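Brirkeo Wildlife Center Opens Expanded Care Wing for Injured Raptors and Waterbirds

Jun 18, 2018 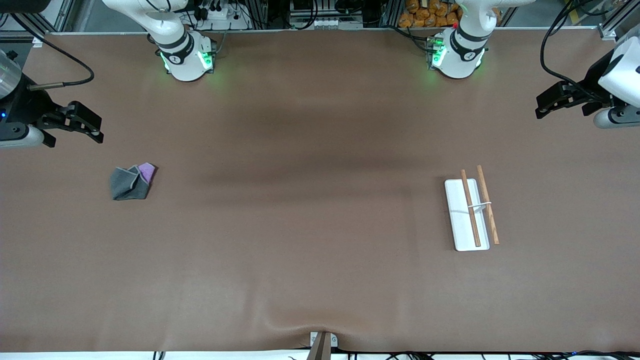 Robot arms at a work surface with a brown mat.

The Brirkeo Wildlife Center has opened a new care wing that will allow its staff to treat up to 72 injured and orphaned birds at one time. Construction began in April of last year and was paid for by private gifts and a grant from the Lalo Foundation.

The wing adds 16 indoor recovery rooms, a separate intake area and 2 outdoor flight enclosures. The larger enclosure is intended for hawks and owls that need to rebuild strength before release. The smaller one has a shallow pool for herons, grebes and ducks.

"Our patients need quiet, clean water and enough space to move," said Mali Wynne, director of the center. "In past summers we had to send many of them to other facilities. We can now keep most birds here from admission to release."

The first patient admitted to the wing was a young red-tailed hawk found with a wing fracture near Brosero Lake. It remains under treatment and is eating without help.

The wing stands beside the center's main building, a former farmhouse built in 1883. Hartmut Reuter, head of veterinary services, will oversee both buildings.

Residents who find an injured bird should call the center before attempting to move it. Food and water should not be given. The intake entrance is on Radu Road and is open daily during regular hours. The recovery rooms and flight enclosures are closed to visitors.

Media inquiries may be directed to the center's communications office.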